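공동작업장 ‘프릴섬’, 생수병 옮기는 로봇 팔 제작

공동작업장 프릴섬(Priltham) 회원들이 가정용 식탁에서 생수병을 집어 옮기는 소형 로봇 팔을 만들고 있다. 제작은 지난 3월에 시작됐고, 부품비는 회원 회비로 충당한다. 팔의 이름은 ‘하세티’다.

회원들은 요즘 동작 자료를 모으는 중이다. 사람이 주방 식탁에서 병을 잡는 모습을 머리 높이의 카메라로 찍고, 이 영상으로 손의 위치와 잡는 각도를 정리한다. 목표는 3000회분이다.
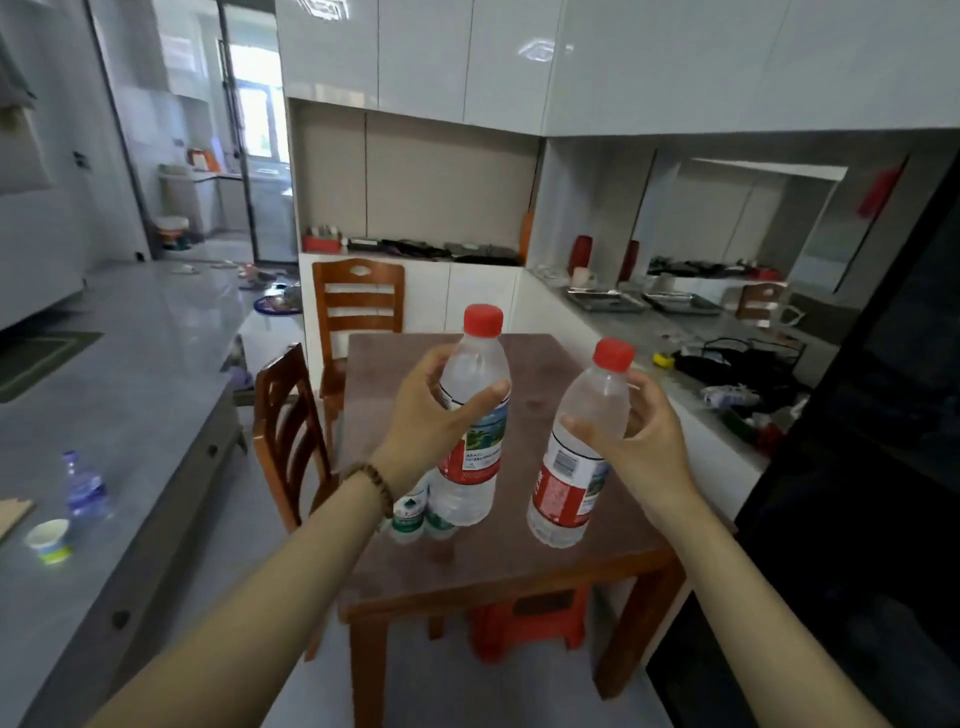 빨간 뚜껑 생수병을 양손에 하나씩 잡은 모습.

설계를 맡은 필라르 파레데스 씨는 투명한 병이 가장 까다롭다고 말했다. 빛이 비치면 병의 윤곽을 잘못 읽는 일이 잦다는 것이다. 라벨과 뚜껑 색이 다른 병을 함께 쓰는 것도 그래서다. 병을 한데 모아 놓고 뚜껑이나 목 부분을 잡는 동작도 자료에 넣는다.

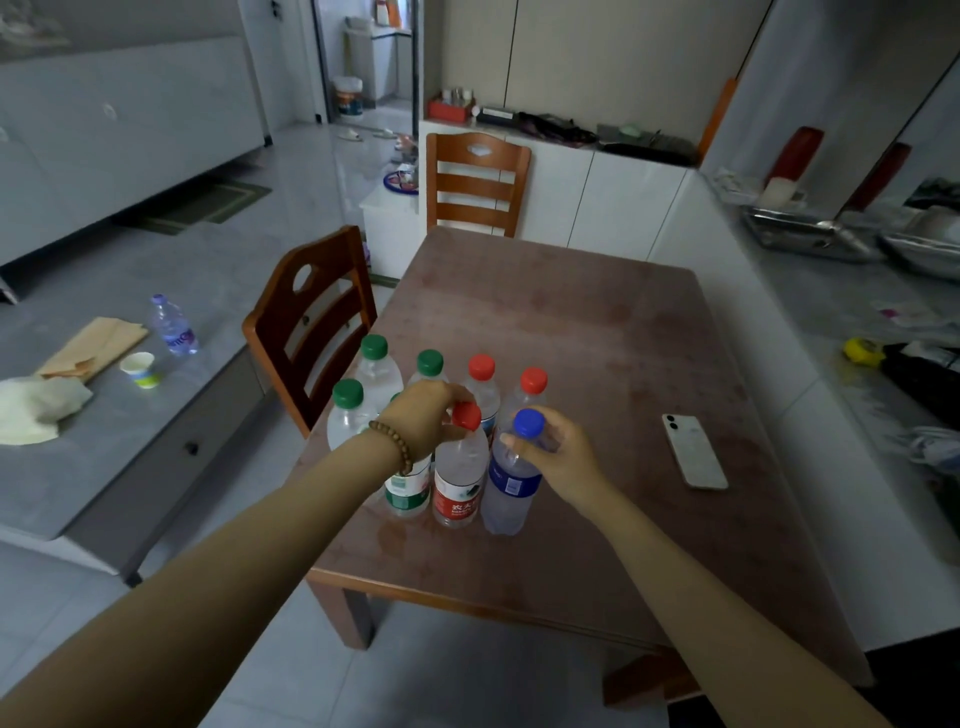 글·사진 안토니나 파시치니크

집게는 두 번째 시제품까지 나왔다. 첫 시제품은 손가락 간격이 좁아 병 몸통을 감싸지 못했다. 새 집게는 간격을 60mm로 넓히고 안쪽에 고무를 덧댔다. 제어 프로그램은 롤런드 하틀리 씨가 작성하고 있으며, 팔꿈치 관절의 모터는 아직 주문하지 않았다.

다음 시험에서는 같은 병을 50번 연속으로 들었다 놓는다. 도면과 부품 목록은 시험을 마친 뒤 작업장 게시판에 올릴 예정이다.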